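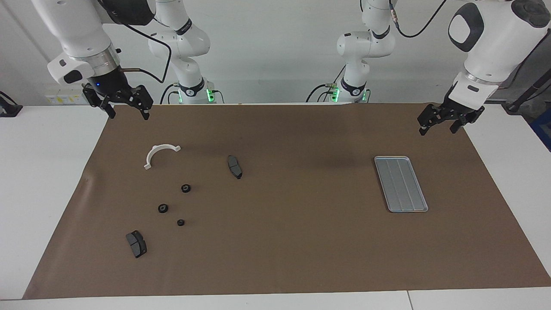

Should you sort the small parts before you start a brake job?
Sort them first, even if it feels like time wasted, and give every kind its own place where you can see it.

I have held this view for years and I know plenty of people who don't share it. The usual complaint is that laying out is fussy. You have the new pads, you have the rubber bits, the old ones are coming off anyway, so why not get on with it? I used to work like that. Then I spent most of an evening in February on my knees with a torch, looking for one rubber bush that had rolled under the freezer. The car was on a stand, the shops were shut and I had to be at work in the morning.

The big parts are never the trouble. A brake pad has a friction face and a backing plate, it has some weight, and it stays where you put it. You would have to try hard to lose one. Small black rubber parts are different. They roll, they look alike, and they vanish on a dark bench or in the bottom of a box. Two that seem the same in the hand can be different sizes when you set them side by side, and you only notice when one won't go in.

So my first point is about the surface. I like a plain mat or a sheet of brown paper, big enough that things can be spread out. A bare white worktop shows up black rubber very well, but things skid about on it and it marks. Brown is a fair compromise. Newspaper is the worst choice, as the print hides everything and you end up reading it.

My second point is about trays, and here I part company with Blagoje Kolev, who taught me most of what I know at the Trondimgate evening class. He kept everything in jam jars, one kind to a jar, with the lids on. It was tidy and it travelled well. But you can't see into a jar properly once it has had greasy fingers on it, and to get at one small ring you have to tip the lot out. I prefer a shallow tray with long divisions. You can look down and see what is there, and you can see what is missing, too.
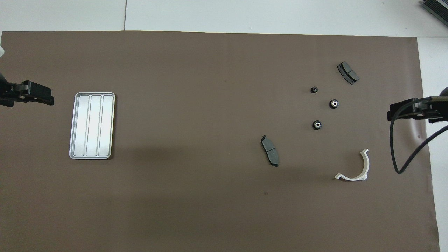

Pads, bushings and a white bracket, with a three-compartment metal tray alongside.

The tray doesn't need to be dear. I have a Cokley one that cost me 5 pounds and a Trukudlow one that cost 36, and the only difference I can find is that the dear one is heavier. Both wipe clean. Wood soaks up oil, and cardboard goes soft at the corners. If a cutlery tray is all you have, use that, but don't put it back in the drawer afterwards.

How you divide things up is a matter of taste. I go by kind: friction parts together, rubber together, plastic together. Others go by the order of fitting, and I can see the sense in that for a job you've never done before. What I don't hold with is one heap in the middle, picked over as you go. It leads to putting down a part you need and picking up one you don't - and then doing that again ten minutes later.

Blagoje still says I'm making work for myself. He may be right about the jars when you have to carry things across a yard. On a bench, I'll keep to the tray.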